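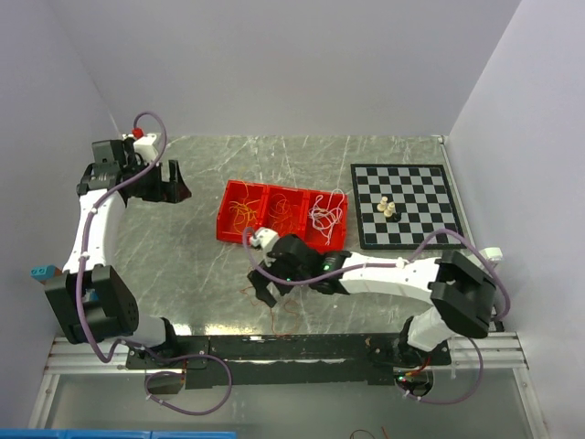

Two arms, one bin, string in every compartment.

The Second Line

The form had a box for the amount and a smaller box for the reason. Leidy Ríos had filled in the amount first and then erased it.

It was November 2019, and requests for the next year had to be on Rosaura Muñoz's desk by four. Last year Leidy had been late and had gone twelve months without a label printer. She had the form in front of her, a quote from Carhuamaca folded in thirds, and a mug of tea she kept forgetting.

Octavio Sosa came in and sat on the filing cabinet.

"What did they say?" he asked.

"1,869 for one gripper. That's with the fingers. Without the fingers it's less, but you'd have to make the fingers."

"I can make fingers."

"You said that in April."

He looked at the floor. In April he had made one finger.

The arms belonged to Ulavmont and had been paid for already, out of a budget that no longer existed. Everything that went with them had to come out of Leidy's. Grippers, cables, the clear panel along the front, the string. People upstairs thought that when you bought an arm you had bought the whole thing. She had explained this at two meetings and had drawn it once on the back of an agenda.

Through the window in the door she could see Ulises Valderrama at the keyboard by the cell, leaning over to look at something and then sitting back. He had been at it since lunch. He wanted to know what they would need if Fillum signed, and he had decided the way to find out was to keep running string until something gave him trouble.

"What does Fillum want, exactly?" Octavio asked.

"They make tassels and cord ends. They want somebody to tell them if a machine can pick up string and put it where it goes. If it can, they'll pay for a trial. They won't pay for anything before the trial."

"So we buy the spare gripper for a job we don't have."

"Or we don't buy it, and we get the job, and one breaks in the first week."

He thought about that. He picked up the quote, unfolded it and read the part at the bottom about delivery.

"Three weeks," he said. "Plus shipping."

"Shipping is 200."

"For a box that size?"

"It comes insured."

She wrote the amount in again, 2,069, and under it, in the small box, she wrote "spare." It looked thin. She added "to avoid stoppage during customer trial." That went over the line and up the side of the box, and she had to turn the paper to finish it.

Octavio said she should ask for two. If you asked for two they gave you one, and if you asked for one they sent you an email about priorities. Leidy said she didn't like to do it that way. Her father had run a hardware store and had always put the real price on the tag, and people had argued with him anyway.

She got up and went out to the cell with the form in her hand. Ulises moved his chair over without looking away.

"If you could have one thing," she said. "Besides the spare."

"String," he said. "The thin kind. We use the same pieces over and over, and Fillum's going to send us new. I'd like to have some new before they do."

"How much is string?"

"I don't know. It's string."

She wrote it on the second line of the form and left the amount blank. Then she stood there a while and watched. 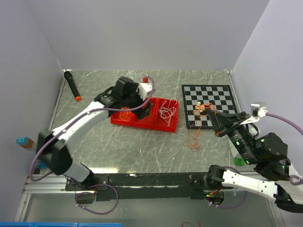 Tomos Landeg called down a little before four to say he had heard there was a request coming and he hoped it was a small one. He wanted to know why a spare couldn't wait until the first one wore out, the way it did with tires. Leidy told him it took three weeks to get one. He said he had driven on worse than that for longer. Then he asked what the second line was, and she said string, and there was a silence while he wrote it down.

"You haven't put a price," he said.

"Put forty dollars."

"Is it forty dollars?"

"It can be."

He said he would support the string. The gripper he would have to take to Rosaura, and he wanted the Carhuamaca quote stapled to it, all the pages, including the one about insurance.

Leidy looked for the stapler. It was under Octavio's jacket, and it was empty. She put a paper clip on the quote and took it up the stairs herself.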